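Progress report to the Marchal Fund
Flulberg Lawyers' Association: reform of internal elections
Nov 12, 2023

You asked for a frank account of whether the new voting rules are working. My answer is that the rules are better on paper and I am not yet convinced about anything else.

The register was the first job. We began with 1,617 names, many of them lawyers who had left practice or moved their membership to the Pakidano branch. It is now clean enough to use, though the branch still sends us its changes late and in a format of its own. Online voting through Skuturik was tested in June. Of those invited, 621 cast a trial ballot. The supplier calls this a strong result. I don't, given that the trial was open to every member on the register and came with three reminders. 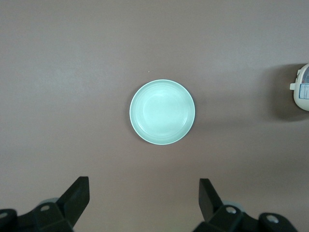
Nominations remain the weak point. The new code says a candidate needs 50 signatures from members in good standing, and that no regional group may announce a preferred candidate before the list closes. Two groups have already held what they call consultation dinners, and both came away with a name. The code has no penalty for this. When I asked for written complaints, the tray stayed as empty as the round, pale bowl on the table, and I do not take that as proof that members are content. Junior lawyers in particular have told me they would rather not sign anything.

Spending is within budget, mainly due to the training sessions being put off. I would not count that as a saving – the returning officers still need the training.

Before the next payment I suggest we agree on two things: a penalty clause, and an outside check of the Skuturik count. The supplier has asked for 60 days to prepare for the check. That seems long to me, and I have asked them to explain it in writing.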